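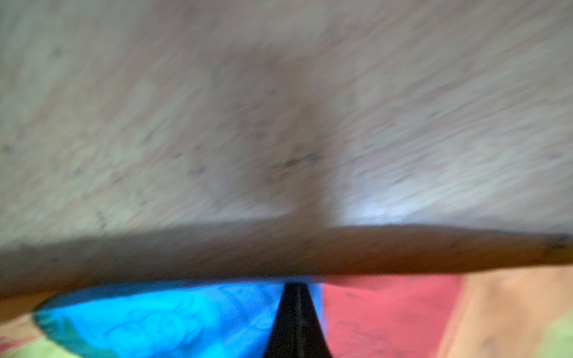

Beige face, tan-orange rim, dark specks on both

Specks on pale beige board – stain or mold??

Fladoreo
Pulled this out of the back of the cupboard. Matte, kinda grainy, no label so no clue if its wood or some plastic. Few tiny dark dots on the face, more along the rim, and a brownish patch at one end. Can I save it or toss it? Paid 8 bucks, so not a tragedy.

Gill
Find out what its made of first. If wood – salt and half a lemon, rinse, stand it on edge to dry overnight. Dots still there, go over it with 400 grit then oil. Dont soak it.

Endance
toss it

Prendisitz
Wouldnt toss yet. Smell it. Musty = no food on it, ever. If its plastic skip the sanding, baking soda paste and a old toothbrush along the rim.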